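Pencil first, always: Yolanda Zapata on 50 notebooks and one slow novel

Posted 4th June

Quick one this time, typed up off my notes the same night. Yolanda Zapata writes the Rillstead books, the small-town mysteries your aunt keeps lending out. Book 7 is with the copy editor. We had an hour and she talked for most of it.

She writes every first draft by hand. In pencil. Has done since the start, and she gets a bit cross when people call it charming.

"It's slow, that's all it is. I type faster than I think. Then I have a chapter and no idea what's in it."
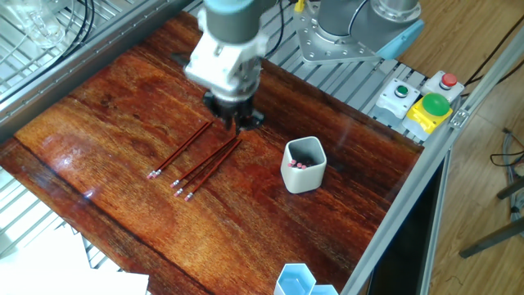
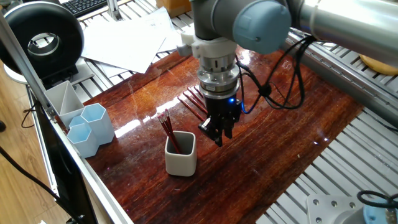
The daily page

One page before breakfast. Not two. She used to aim for 1,000 words a day and hated it by March of the first year.

"I'd get to 989 and then pad. Some poor man would look out of a window for eleven words. You can find those windows in the first book if you want to be mean about it."

So now a page, both sides if it's going well. Cheap notebooks, wide ruled. She has over 50 of them in a closet and doesn't reread them once the typing is done. Kids have instructions to recycle the lot.

Does she erase? Hardly ever. Crosses out.

"If I rub it out I'll write the same bad sentence again the next day. I need to see I already tried it."

Where Pretorius came from

Readers always ask about Pretorius, the retired tax inspector who solves everything and is rude to everyone. He was meant to die in chapter two. She'd written the body and everything, then got stuck on who would find it, and the only person awake at that hour was him.

"So somebody else had to be dead. I went back and killed the dentist."

The dentist has fans too it seems. She gets letters.

I asked wether she plots ahead now. Sort of. She knows who did it and she knows the last place the book goes. The middle she finds on the page, which her editor at Brumo has learned to live with — mostly. The new one lost a whole subplot about a boat in the second draft. Forty pages gone. She was sad for a day, she says, then couldn't remember the name of the boat.

Typing it up

This is the real second draft. She reads the notebook page out loud, types what she likes, skips what she doesn't. Dialog gets shorter. Weather goes.

"I love weather. I put in so much weather. Nobody in Rillstead could ever leave the house if I kept it."

Advice? She made a face. Then gave some anyway.

"Finish the bad one. People bring me a beautiful chapter one, six years old, polished to death. I say what happens in chapter nine and they look at me like I asked for money."

What's next: a standalone, no Pretorius, set on a ferry line called Vanevico. She's a few notebooks in and wouldn't say more exept that there is a lot of weather in it.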